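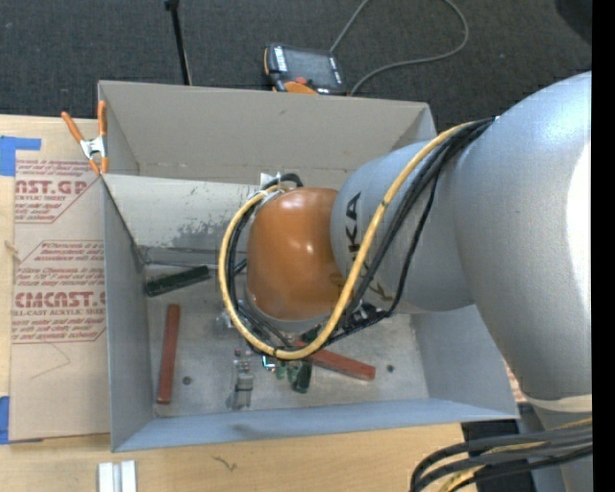 *A robot arm over an open metal bin, with a yellow cable looped beside its orange joint cover.*

# Jenuter opens its fossil fish drawers to the public in March

Jenuter, the natural history store on the Prinura waterfront, will put its collection of fossil fish from the Tak quarry on open display for the first time this March. There are 169 specimens in the collection, and we are delighted to say that every single one of them will be out of its drawer!

The fish come from a thin band of pale limestone in the hills above Bikent. The rock splits into flat sheets, a bit like roofing slate, and the fossils lie between the layers. Most are small enough to sit in the palm of a hand. Many still have their fins spread and their scales in place, and on the best of them you can follow the fine bones of the tail right out to the tips.

Slabs from Tak have been turning up in garden walls and doorsteps around Bikent for as long as people have been cutting stone there. The first pieces to reach Jenuter came in a biscuit tin, wrapped in newspaper, with no note of which part of the quarry they were from. Later finds were recorded bed by bed, and it is these that make the collection so useful to anyone studying how the old lake filled and dried. Visitors will be able to see the two groups side by side, biscuit tin included.

## What's on show

The display fills 3 rooms on the ground floor. The first is given over to the rock itself, with a tall column of limestone laid out in the order it was found, so you can walk along it from the oldest layer to the youngest. Look out for the dark bands about a third of the way up – these are full of leaf scraps and the odd beetle wing.

The second room holds the fish. Almost all are shown just as they split, with both halves of the slab where we have them. A handful have been cleaned further under the microscope, a slow job done with fine needles and a great deal of patience, and the difference is wonderful to see. The largest fish in the collection, which came out of the quarry in four pieces and has been joined back together, has a case to itself by the window.

The third room is for handling. We have set aside 100 loose pieces from the spoil heap, none of them needed for study, and visitors are welcome to pick them up, turn them over and hunt for scales with a hand lens. Some have very good fossils in them. Some have nothing at all, and we think that is part of the fun (anyone who has spent a wet afternoon in a quarry will know the feeling).

## A guide to take home

A printed guide to the Tak fish goes with the display. It has drawings of every kind found so far, notes on telling a fin spine from a rib, and a page on mineral growths that look like plants but aren't – the feathery black patterns on the Tak slabs have fooled plenty of keen collectors, and a few of us too. We have printed 2000 copies and they will be free at the front desk while they last.

## Bring your own finds

Have you got something from the hills on your windowsill? Bring it along. There will be a table in the handling room each afternoon from 2pm where our staff will look at fossils, rocks and minerals and do their best to put a name to them. Please wrap slabs flat in newspaper or a towel, and if you can remember where you picked a piece up, write it down before you come. We can't give valuations.

The Tak quarry is a working site and is not open to visitors.

## Visiting

The display is on the ground floor of the Jenuter building, Prinura waterfront. Doors open at 10am and close at 5pm. Entry is free and there is no need to book, though schools and larger groups should get in touch first so we can keep the handling room clear for them. All three rooms have step-free access, and the hand lenses come in a larger size on request.

Pictures of the fish for use in print are available from the Jenuter front desk.

**Ends**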